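Ticket 200-33
Service: Staff dining room booking system, Condalau building
Reported by: Minoru Kikuchi, Facilities Office
Priority: Normal
Status: Resolved

Summary
Breakfast bookings made through the Gornel portal were accepted but did not appear on the kitchen order sheet. Lunch bookings were not affected.

Initial report
The Facilities Office advised that 49 breakfast bookings for October were missing from the printed sheet. Guests had received confirmation messages as usual. The kitchen was asked to work from the confirmation list until further notice.

Investigation
07:30 Portal logs reviewed. All bookings were present with the correct meal code.
08:15 Nightly export to the Reviditz print server examined. The export stopped at the first record with a blank table field.
09:40 Blank fields traced to the breakfast tables, which had been renamed in the portal but not in the export template. 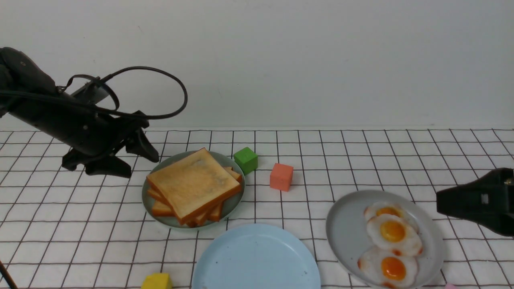
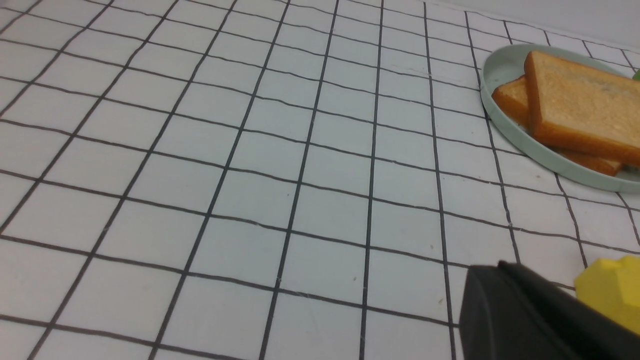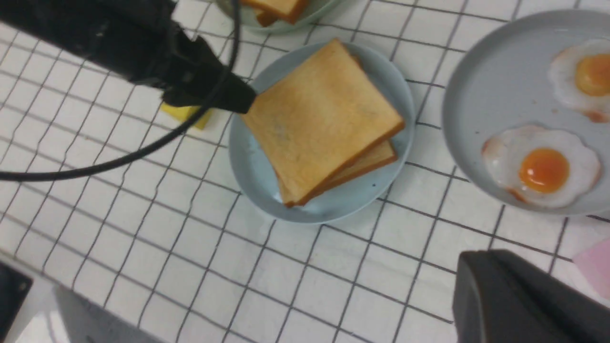
Attachments 1 to 3: table with the grid-pattern covering.

Action taken
The export template was updated with the new table names. The time limit for the export job was raised to 30 minutes, and a manual export was run. The order sheet then matched the portal. Bukhari Support was asked to confirm that blank table fields will produce a warning in the next release.

Outstanding
Duplicate confirmation messages sent during testing may be disregarded. Requests to rename tables should be submitted to this desk before any change is made in the portal.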